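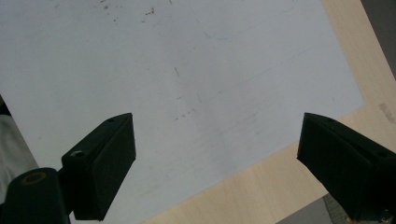 4. Collecting the demonstrations

4.1 Hand-held grippers

All demonstrations in the Jinari set were made by hand with a pair of Ilmont grippers, one in each hand. We had first tried to collect the same tasks by remote control on the Tveit arms, but operators found it hard to judge how firmly a smooth bottle was being held, and they moved far more slowly than they would with their own hands. The hand-held grippers let the operator feel the load directly. They have the same finger shape and the same opening range as the grippers on the arms, so a grasp made by the operator is one that the robot can copy without a change of geometry.

Each gripper carries a camera that looks along the fingers towards the work. A further camera at head height gives a wider view of the table and both hands. Finger opening, gripper pose and all camera streams are written to a single file by the Putivine recorder. Both grippers are wired. We tested a wireless link in December and dropped it after repeated gaps in the pose data.

4.2 Work area

The tasks take place on a white board laid on a wooden table and held at its edges with clips. The board has faint marks on it, visible in the gripper views as grey specks and smudges (Figure 4). We left the marks in place for all sessions. They give the pose tracker some texture to follow on what would otherwise be a blank surface, and when a board was changed the tracking error rose until fresh marks had been added.

The objects are ordinary household goods in their shop packaging: bottles, small packs and the boxes they are to be packed in. None of them was altered or fitted with tracking markers. Before each demonstration the operator set the objects down anywhere on the board within reach, and was asked not to line them up with the edges.

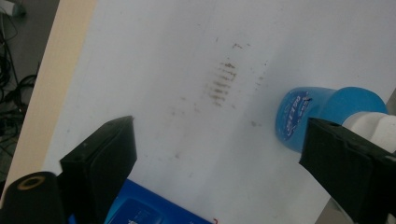 Figure 4. View from a gripper camera, with both fingers open. A translucent blue container is at the right and a dark blue object lies between the fingers.

4.3 Showing the task

A demonstration starts with both grippers held clear of the objects and the fingers open. The operator presses the foot switch, waits for the tone and begins. For the bottle task, one gripper takes hold of the bottle and the other is free to steady the box or to move things out of the way. We did not fix which hand should do which job. Operators settled into their own habits after a few trials, and we chose to keep this spread in the data.

Three rules were given. The object had to stay in view of the camera on the gripper that was holding it. The operator was not to touch the objects with bare hands once recording had begun. If a bottle slipped, the operator was to carry on and pick it up again where it had come to rest. Recoveries of this kind turned out to be useful in training, as discussed in Section 6.

Pinching an object at mid-height from both sides gave the steadiest hold. Grasps at the neck were also allowed. They leave the lower part of the bottle clear, which helps when it has to go down into a narrow compartment, but the bottle can swing in the fingers if it is moved quickly. The grasp type was labelled afterwards from the gripper video.
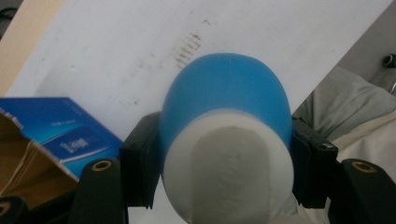

4.4 Checking and filtering

We recorded 1639 demonstrations in 10 sessions. Each file was replayed at double speed with the head view and the gripper views side by side (Figure 5 gives a head view). A file was removed if the pose track had jumped, if a camera stream had stopped, or if the operator had broken one of the rules in Section 4.3. After this step 1281 demonstrations were left. Most of the removed files were lost to pose jumps, usually when a gripper had been turned so far that its camera no longer saw the board. A cable catching on the table edge accounted for a smaller share.

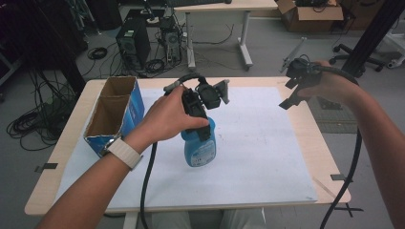
Figure 5. Head view. The left hand holds a spray bottle by the neck with one gripper, and the second gripper is held open at the right. An open box with two compartments is at the left of the board.

The remaining files were cut at the foot switch signal and resampled to a common rate. No smoothing was applied to the finger opening, as early tests showed that it blurred the moment of contact. Gripper poses were then expressed relative to the first pose of each demonstration, so that the policy does not depend on where the table stands in the room.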